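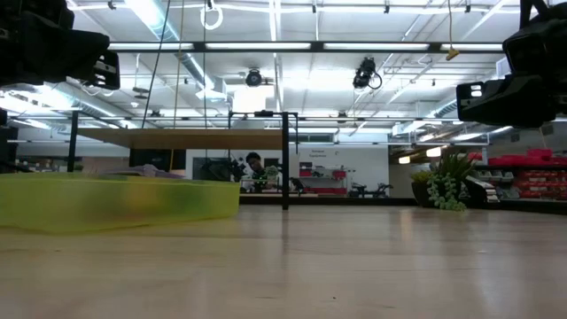
Minlow two-finger gripper, firmware 14 – three stars out of five

I wanted to love this gripper, and for most of October I did! It picks up small, fussy things (pencils, crayons, sticky notes) with a gentleness I never got from our old Clotel pair, and Emerson Fontes, who does our wiring, had both arms fitted before lunch.

Then came cycle 1472. The left one simply would not let go. The open command went out, the log said "open", and the fingers stayed shut until I cut the power and eased them apart by hand. It has happened 5 times now, always on something thin.

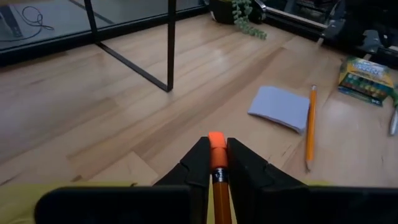 Pencil in the grip, eraser end forward.

Minlow's support people were kind and sent a new driver board, and we've had 321 clean cycles on it so far. I'd still keep the stop button close – the log shows the command, never the finger position, so it can't warn you.

Tsehay Chala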